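**Talovo steel table, two months in**

I bought this for the back office at Tavley in November, to replace a wooden desk that had gone soft at one corner. It cost nearly £400 with delivery and took two of us an evening to put together. The instructions are poor, but the bolts are labelled.

It is solid and doesn't rock on carpet. The top wipes down quickly with a damp cloth, though it picks up smudges by the next morning and fine scratches soon follow. Glare is my main complaint – under ceiling lights the steel throws bright streaks, so I wouldn't want to read at it all day. For sorting snacks and drinks it does the job.

I also looked at the Lammers one, which was £200 cheaper but had a thinner top. Four stars.
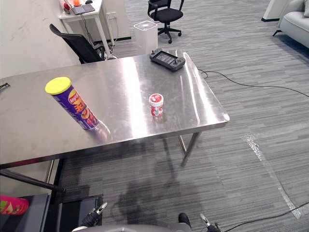
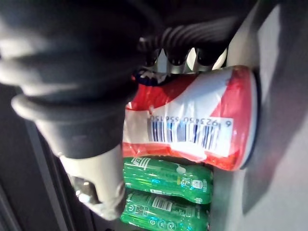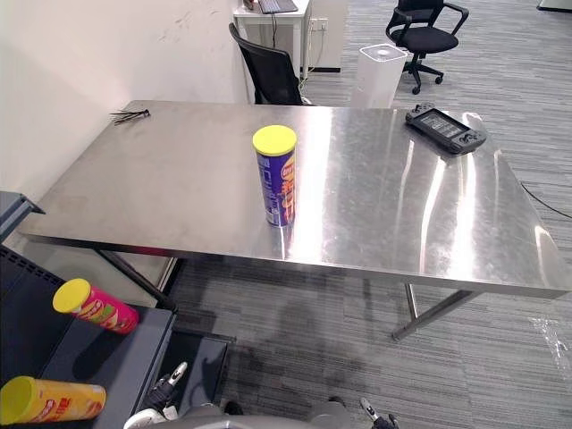

*First and last: the table in the office, with a snack can on it. Middle: bottles on their sides.*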